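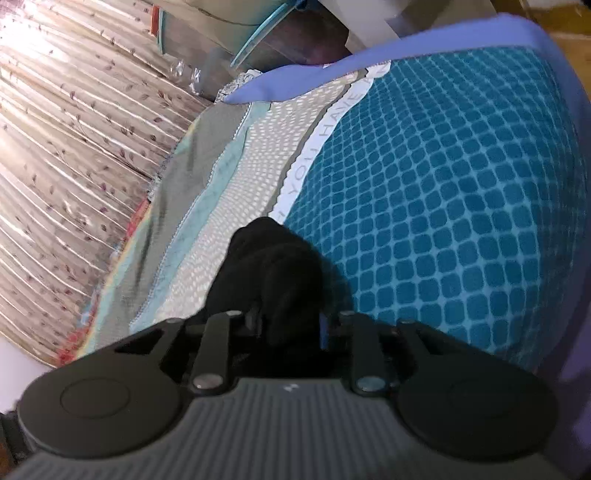 Hand-held gripper and a black sock, laundry sorting project.

About the Bralten Robotics Club

Bralten is a student robotics club. We meet after classes, we build things that pick up other things, and we try not to oversell it. If you came here looking for the page where a club says it is inventing the future, plenty of other schools have one.

What we do

Our main project right now is called Floltik, and it is about laundry. The pitch for home robots has been the same for decades: soon a machine will fold your clothes. We have our doubts. Cloth bunches, slides and hides other cloth underneath it, and most demos we have watched use one clean towel on a bare table. So Floltik works with real piles -- socks, patterned fabric, things with waistbands and lace -- on whatever bed or couch is available.

A member holds the gripper by hand and does the job while it records. The goal is 3000 recorded grasps. As of June 24, 2020 we have 800, and a fair number of those are bad. We keep the bad ones and label them.

Dark socks are a sore point. Tạ, our grasp-picking program, does fine on light fabric and poorly on anything black and fuzzy. We thought better lighting would fix it in March. It didn't.

The other project

Jader is our competition arm. It has entered 2 regional contests and placed in neither. Contest scoring rewards speed on a task you have practiced all year, and we are not convinced that says much about the robot. We still enter, mainly for the deadline.

Joining

We have room for up to 30 members. No experience is needed, but be warned that a lot of the work is sorting clips, tightening screws and redoing runs that somebody mislabeled. New members start on recording and move to code or hardware once they have sat through a few sessions.

There is no fee. Bring a laptop if you have one, and bring clothes you don't mind lending (clean, please). Questions go to the club mailbox at the front office, where we check it most weeks.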